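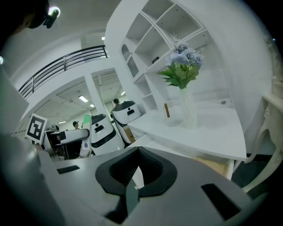
The mezzanine level and its black stair railing.

Sirnimside Hall: Frequently Asked Questions

Last updated 10 September 2018

These are the questions we get most often from people who want to rent the space at 3646 Lopes Avenue in Brelthorpe. If your question is not answered on this page, use the contact form and we will write back within two business days.

BOOKING

How do I book?

All bookings go through Trumine, our online calendar. Open the calendar, choose a date, and pick a block of time. Blocks are four hours long. You can book more than one block in a row, and most people who are holding a party or a full workshop take two. You will get an email when the request comes in and a second one when it is approved. The date is not yours until the second email arrives.

Can I hold a date without paying?

We can hold a date for three days. After that the hold drops off the calendar and the date opens up again. Trumine does this by itself and we don't get a chance to stop it, so please write down when your hold runs out.

Can I see the place first?

Yes. Visits are by appointment and take half an hour. Pick "Visit" in place of "Rental" when you choose a time. Visits can't be set for times when a renter has the hall, even if the renter says it is fine.

How far ahead can I book?

One year. Dates for the coming year open in February, on the first day of the month, at nine in the morning. June and December dates go quickly. If you want one of those, have a second choice ready.

Is there a minimum age?

The person who signs the rental form must be 21 or older and must be in the building for the whole event. Guests can be any age.

COSTS

What is the deposit?

The deposit is $165 and is the same for every booking, long or short. You get it back within ten business days if the hall is left clean and nothing is broken. It goes back to the card you paid with. We can't send it to a different card or mail a check.

What is included in the rental fee?

The main floor, the mezzanine, the kitchen, both restrooms, heat or air conditioning, and use of the tables and chairs. Wireless internet is included too. The password is in your approval email.

What costs extra?

Tablecloths, the projector and screen, and late checkout. Prices are listed in Trumine and are added to your total when you check the boxes. You can add things up to two days before your event.

What happens if I cancel?

If you cancel a month or more before your date, you get everything back. Between one month and one week, you get back the deposit and half of the fee. With less than a week to go, you get back the deposit only. Moving to a new date counts as a change, and the first change is free.

THE SPACE

How big is it?

The mezzanine is 600 square feet. The main floor is larger, and a floor plan with all the measurements is attached to your approval email. If you need the plan before you book, ask for it on the contact form.

How many people can be upstairs?

The limit for the mezzanine is 34, and that includes anyone working the event. The limit is posted at the foot of the stairs. Please don't plan a seated dinner upstairs for more people than this and hope it works out — we will ask you to move guests down.

Can I hang things from the railing?

Light decorations are fine. Use string, ribbon, or the removable ties in the kitchen drawer. Don't use wire, duct tape, or anything that scratches the paint. Banners must hang on the outside of the railing and must not cover the steps or the handhold. Don't lean signs or boards against it.

Is the mezzanine accessible?

It is reached by stairs only. The main floor, kitchen, and restrooms are all on one level with the front entrance. If anyone in your group can't use stairs, plan the main part of your event for downstairs.

Can I move the furniture?

Yes, anything that is not attached to a wall. Lift tables and chairs when you move them. The floor marks easily and the marks are hard to get out. Everything goes back where it was when you are done.

Can I use the shelves?

The white built-in shelves are open to renters. People put gift bags, coats, name tags, and handouts there. Please don't stick labels on them, and don't let children climb them. Clear them before you leave. Anything left goes into lost and found.

Is there a first aid kit?

There is one in the kitchen, in the cupboard to the left of the sink. It has gauze, tape, gloves, and a cold pack. Use what you need and mark it on the sheet inside the door so that it can be replaced. We don't supply medicine of any kind, and that includes pain relievers and allergy tablets. If your event involves tools, cooking, or a lot of small children, bring extra bandages of your own.

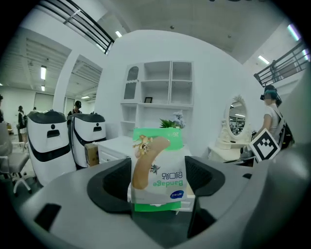

A box of bandages, with the white shelving behind.

FOOD AND DRINK

Can I bring my own food?

Yes. You can cook it, order it, or hire a caterer. Caterers have to arrive within your rental time, so book a block early enough for them to set up.

What is in the kitchen?

A stove with four burners, one oven, a full-size refrigerator, a microwave, and a double sink. There are serving trays and pitchers. There are no plates, cups, or silverware. The freezer is small and will not hold more than a couple of bags of ice.

Can we serve alcohol?

Beer and wine are allowed at private events. You can't sell it, and you can't charge an entry fee that covers drinks. Serving stops one hour before the end of your rental.

Are candles allowed?

Birthday candles on a cake are fine. Other open flames are not. Battery candles work well on the tables.

SOUND AND EQUIPMENT

Can we have music?

Yes, indoors, until ten at night. Keep the street doors closed while it is playing. We have neighbors on both sides. A live band needs to be noted on your request, and drums should go at the back, away from the windows.

Is there a sound system?

There are two speakers and one wired microphone. They plug into a phone or laptop with a standard headphone cable. The cable is in the same drawer as the railing ties. It goes missing now and then, so bring one if the music matters to you.

Will the projector work with my laptop?

It has an HDMI connection only. Many newer laptops need an adapter, and we don't keep adapters. Come to a visit and try it out if you are not sure.

ARRIVING AND LEAVING

Where do we park?

There are six spaces behind the building. The rest of Lopes Avenue is street parking, free after six in the evening. Don't use the bakery lot across the street — they tow.

How do I get in?

You will get a door code the day before your event. It works from the start of your block until the end of it. If you arrive early the door will not open.

What do I need to clean?

Sweep the floors, wipe the tables and kitchen counters, empty the refrigerator, and take the trash to the bins out back. Brooms and a mop are in the closet by the restrooms. You don't need to mop unless something was spilled.

I left something behind. What should I do?

Send a message with your rental date and a description of the item. We keep things for a month. Food is thrown out the next day.

Who do I call if something goes wrong during the event?

The number is on the card by the front door. Use it for things like a leak, a power failure, or a door code that will not work. In an emergency call 911 first.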